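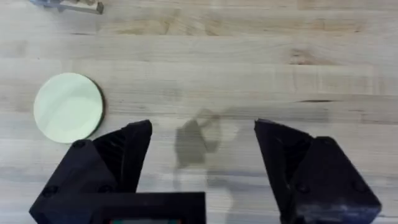 Holora is an open-source software library for training and testing machine learning models on small and medium-sized data sets. It is maintained by Horrocks, a software company, and is used mainly in teaching and in university research groups. The library is written in Python, with some of its numerical routines in C++.

History

Holora began as an internal tool at Horrocks, where it replaced a set of separate scripts used to compare classifiers. The first public version was released on 06/02/2018 under a permissive licence. It supported decision trees, linear models and simple neural networks, and came with 17 example data sets.

Version 2 followed in March of the next year. It changed the way models are saved to disk, and files made with the earlier version had to be converted before they could be opened. A conversion tool called Boka was supplied separately and later became part of the main package.

Features

A Holora project is built from steps, each of which reads a table of data and passes a new table to the next. Steps can be run one at a time or joined into a chain. The results of each step are stored, so a chain that stops with an error can be restarted from the last completed step.

The library includes tools for cross-validation, for filling in missing values and for drawing learning curves. The test suite for version 2 contained 184 tests at release, of which 93 covered the neural network code.

Holora does not support training across several machines. Users who need this generally export their data to Ustero, a separate package that reads the same table format - though it does not read saved Holora models.

Documentation

The manual is published in English and is kept in the same repository as the source code. Older editions remain available for users of version 1, which no longer receives updates.

See also

Cross-validation
Decision tree learning
Ustero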